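Textile Test Technician (Upholstery and Contract Fabrics)
Grornar Materials Laboratory
Posted 8/10/25
Full time, on site
Reference: TT-27

Grornar tests woven and coated fabrics for furniture makers, mills and contract interior suppliers. Work arrives as cut yardage, as finished cushions and, less often, as complete seating. The laboratory reports to the methods named by the client and does not certify products.

We are hiring one technician for the physical testing section. The position reports to the section lead, Ravindran Kartha, and is a replacement for a technician moving to the colorfastness section in December.

Duties

The technician will prepare and condition specimens, run tests, record results and draft the data pages of the report. The bulk of the work is abrasion, pilling, seam slippage, tear strength and breaking strength. Specimens are cut on the bias or along warp and fill as the method requires, and each one is marked for direction before it leaves the cutting table. A specimen with no direction mark is discarded and recut.

Abrasion runs are long. A technician normally has several in progress and inspects each at set intervals for yarn breaks, surface change and loss of coating. End points are judged by eye under a standard lamp with a magnifier. New technicians grade in parallel with an experienced grader until the two sets of grades agree within the tolerance in our internal procedure.

Seam work is done on the tensile frame. For finished goods, the technician removes the cover, records the seam type, stitch density and thread, and cuts specimens on either side of the seam line. Covers are kept until the client releases them in writing.

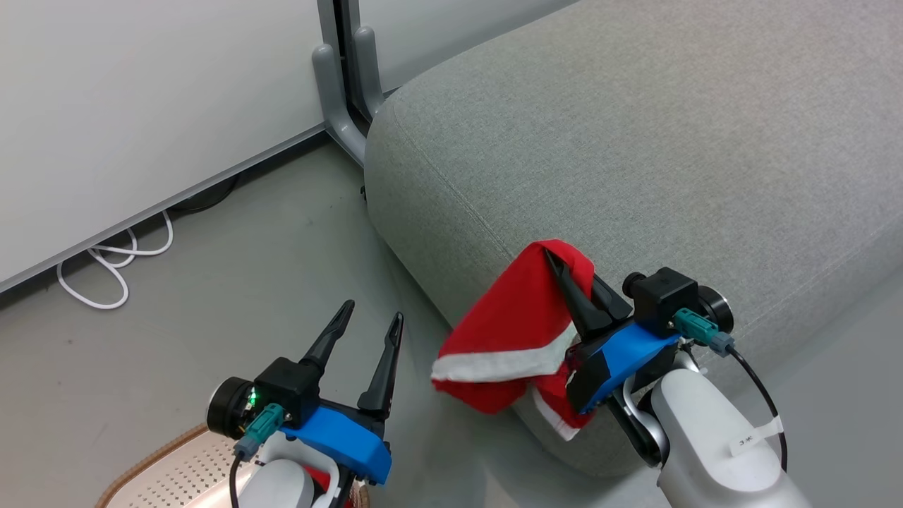
Conditioning records are part of the job. The test room is held at standard temperature and humidity, and the technician on the early shift checks the chart before any specimen is mounted. If the room has drifted out of limits overnight, testing stops and the conditioning period starts again from zero. This delays reports and clients are told so.

Current client programs include a flat-weave comparison for Britetti, a continuing lot acceptance program for Mudaliar, and a coated fabric series for Wemer. The Mudaliar program has the tightest turnaround and will take up the larger share of the new technician's time at first.

Requirements

- Associate degree in textile technology, materials science or a related field, or equivalent time in a test laboratory or mill quality department
- At least 2 years of bench work with written procedures
- Able to identify plain, twill, satin and dobby constructions from a swatch
- Normal color vision, confirmed by a test at the second interview
- Able to read a calibration certificate and state the uncertainty that applies to a given reading
- Comfortable with spreadsheets; the laboratory database is taught on site

Useful but not required

- Experience with pile fabrics, especially grading of pilling on short-cut pile
- Sewing ability sufficient to make up seam specimens on a lockstitch machine
- Prior exposure to laboratory audits

Conditions

The laboratory runs an early and a late shift, and technicians alternate. The work involves standing, repetitive cutting and handling rolls of fabric with a second person. Cut-resistant gloves and lint masks are supplied. Some coated samples have a strong odor when first unwrapped - these are opened in the ventilated bay.

Pay is hourly and is set by grade. The starting grade depends on experience and is stated in the offer letter. Health cover begins on the first day of employment. There is a probation period, during which the technician may run tests but may not sign reports.

How to apply

Send a resume and a one-page account of a test result you had reason to doubt and what you did about it. Client names should be removed. Applications without this page will not be reviewed. A cover letter is optional.

Shortlisted applicants will be asked to complete a practical exercise at the bench - cutting and marking a set of tensile specimens from supplied cloth, then writing up the specimen record. The exercise is graded on accuracy and legibility. Speed is not graded.

Questions about the duties may be directed to Ravindran Kartha through the laboratory office. Questions about pay grades or shift patterns go to the personnel desk. Please quote the reference in all correspondence.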